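Kuvia Meadow Survey: Spring Progress Report to the Idgate Fund
Prepared by Teguh Lumenta

Dear friends at the Idgate Fund,

It has been a long, wet spring out at Irkum, and I have been putting off this letter until I had something better to tell you than how muddy my boots are. I'm glad to say I now do. The early bee counts are finished, the summer plots are marked, and we have a much clearer idea of who is nesting in the old hay meadow than we did when you first agreed to help us.

You may remember that our proposal promised 40 pan trap stations, split between the burned side of the meadow and the side that hasn't seen fire in years. All of them went in during April, though a few on the lower end by Inga Creek had to be moved uphill when the water came up. We left those on the map with their old numbers and a letter after them, which Yolotzin insists is the only way anyone will be able to follow our notes later on, and she is right, as she usually is about notes.

The catch so far stands at 2832 bees. Most of them are small sweat bees, just as you'd expect in a cool spring, and those are slow going under the microscope. The mining bees have been the real treat. They were out on the south bank the first warm afternoon we had, dozens of little dirt volcanoes with a face looking out of every other one, and I'm afraid I got very little else done that day. Of the whole catch, 686 are pinned, labeled and named at least to genus. Jhonatan has taken on the mining bees and Xolani the bumble bees, and the sweat bees are being shared out among all of us so that no one person loses heart.

Pinned specimens need to stay dry, dark and free of carpet beetles, and the budget line for storage and supplies is the one we have leaned on most this quarter. Labels, pins, foam and trays all cost a bit more than we had figured, but the line is still within what you approved.
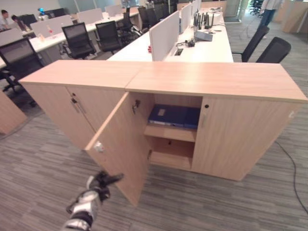

Wood cabinets, each with a pair of doors. 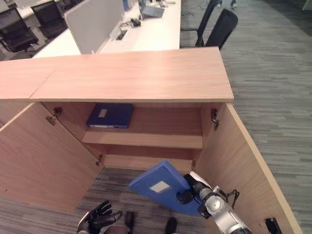
On reading a draft of this report, Mogens Bjarnason wrote back that he would go easy on the comparison between the burned and unburned sides until the summer counts are in, because spring bees follow the willows more than they follow the grass, and the willows are all at one end. I think that is a fair point, and I have taken out the paragraph where I got carried away. What I will say is that the burned side has more bare ground, and the ground nesters seem to like it. Whether that holds once the coneflowers and bergamot are open, we'll have to see.

Two things are behind schedule. The plant list for the north corner isn't done — it was simply too wet to walk without doing harm — and we have only run 12 of the evening walks we hoped to fit in by the end of May. We would like to carry the rest into June, if you have no objection, with no change to the total cost.

Over the summer we'll run the traps every other week, finish the plant list, and keep chipping away at the sweat bees. If any of you would like to come out, July is the month for it, and mid-morning is the best time, once the dew is off and the bumble bees are busy. Bring a hat and long pants for the ticks.

With many thanks from all of us at Kuvia,
Teguh Lumenta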